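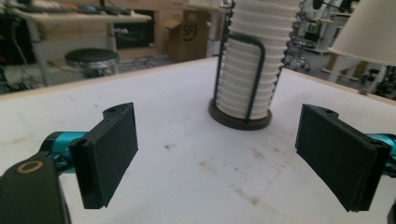

By Perihan Ağca, Keveck robotics club
March 2022

Tips for the cup task

Our club is preparing the cup task for the Sasbridge competition. Paper cups are cheap and light, but they bend easily, so please read these tips before your turn at the table.

Keep the stack in the wire holder with the round base. Without the holder it falls when a finger touches it. Leave free space in front and open the fingers wide before you come near.

When you look down into the cup, you should see its round bottom between the two pads. If one pad touches much earlier than the other, open and start again.

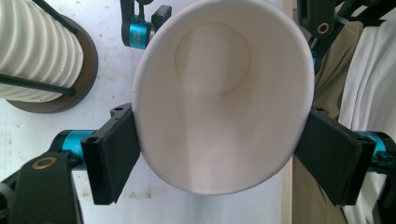 Closing the fingers

Close slowly and stop when both pads hold the wall. If the rim becomes an oval, you can open a little. Sanaa Lamrani makes 20 slow grips before she tries one at full speed, and I recommend the same to beginners.

Check the pads after each practice. Cut long fibers with small scissors and do not pull them. A cup with a deep fold goes to the paint shelf, where we use it for mixing glue.

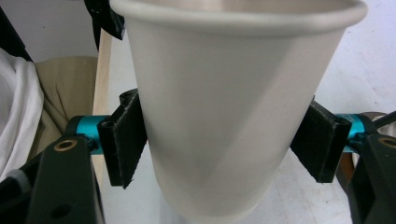 One paper cup, a pad on each side.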